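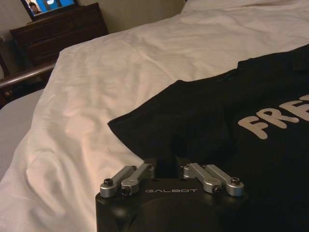

ok thread. laundry day and I am finally doing the shirt drawer properly. 4/6/22, write it down, the day I stopped shoving

1/ rule one, everything gets folded on the bed. not the couch. couch is too low and my back quits after ten minutes

2/ black tees first. they show every bit of lint so I want them done and put away before the towels come anywhere near

3/ lay it flat, smooth from the collar down to the hem with your forearm. your whole forearm!! hands just push the wrinkles around

4/ yes make the bed first. no I did not pull the duvet tight. it's a duvet. a book under the shirt helps if yours is super puffy

5/ printed shirts - big lettering on the front cracks if you crease it in the same spot every time. so fold the sides in behind, then in thirds, so the print stays on the outside. Anneli Heiskanen taught me that when we shared the place on Lamness and I ignored her for years. sorry Anneli

6/ also never iron right on the letters. inside out, low heat, or just dont. I killed a really good tour shirt last August doing that

7/ someone asked what dividers, they're the Brillolby ones, the short kind. the tall ones don't clear my drawer. measure yours first, mine is 14 cm inside and it's tight

8/ file them standing up, print facing you. you can see what you own. I found two shirts I thought I'd left at Asanka's

9/ Asanka Amarasinghe if you're reading this I take back the text

10/ what doesn't go in the drawer: anything with a hole, anything I only wear to paint, anything scratchy at the neck. that goes in a bag by the door and the bag leaves the house THIS WEEK

11/ hoodies are a seperate problem. too thick to file, I roll them and they go on the shelf. don't @ me

12/ ok the dryer just buzzed, sheets next. fitted sheet opinions welcome, I ball mine up and close the closet door fast

13/ oh and socks. forgot socks. tomorow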